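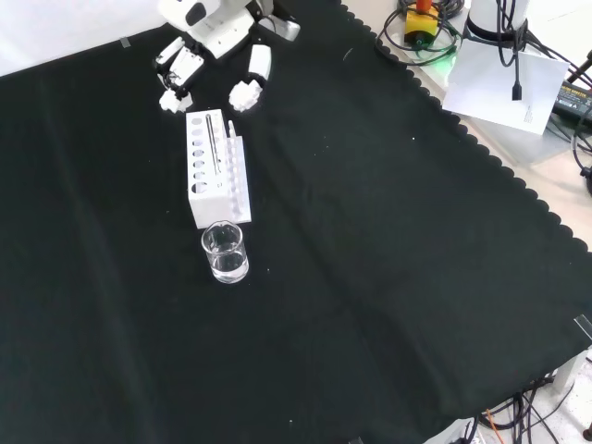 Automation in the preparation room: the first weeks

Since December the two-handed robot has been part of our daily work at Vunstead, and several colleagues at the Osell site have asked how it is going. I work in the preparation room and I was asked to write a few lines for the newsletter.

The robot is practicing with racks, tubes and beakers. These are the tasks that take most of our mornings. Last year our room prepared 4,000 racks by hand, and everyone who did this work knows how the thumb feels on a Friday.
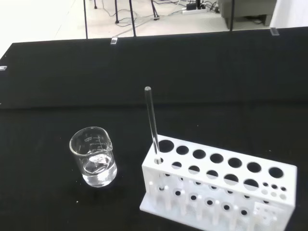
Nobody has lost a position, and the 26 people in our group have kept their contracts. But the work has changed, and I think we should say this openly. Two of us now spend half of each shift beside the robot. We put the glass in its place, start the run, watch, and write in the log what went wrong. It is quieter work than before, and some find it tiring in a different way – you must pay attention, but your hands have little to do.

We have 298 runs in the log now. The entries are read every week together with the engineers from Niskanen, and our remarks are taken seriously. Last week they lowered the speed of the left hand after we had asked for it.
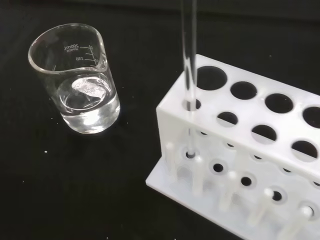
Glass is still the subject we discuss the most. A person who has done this work for years picks up a beaker without thinking about it. For the robot we had to agree on many small things, for example how much to pour in before a run and how far from the rack the beaker should stand. The numbers printed on our beaker are no great help for this: beneath the 200 mL mark it says APPROX, and the liquid is only in the lowest part. So we keep to a written instruction and do not judge by eye.

Training for the second group starts after the Petitz visit. If you would like to join, please tell your shift leader – no programming is needed.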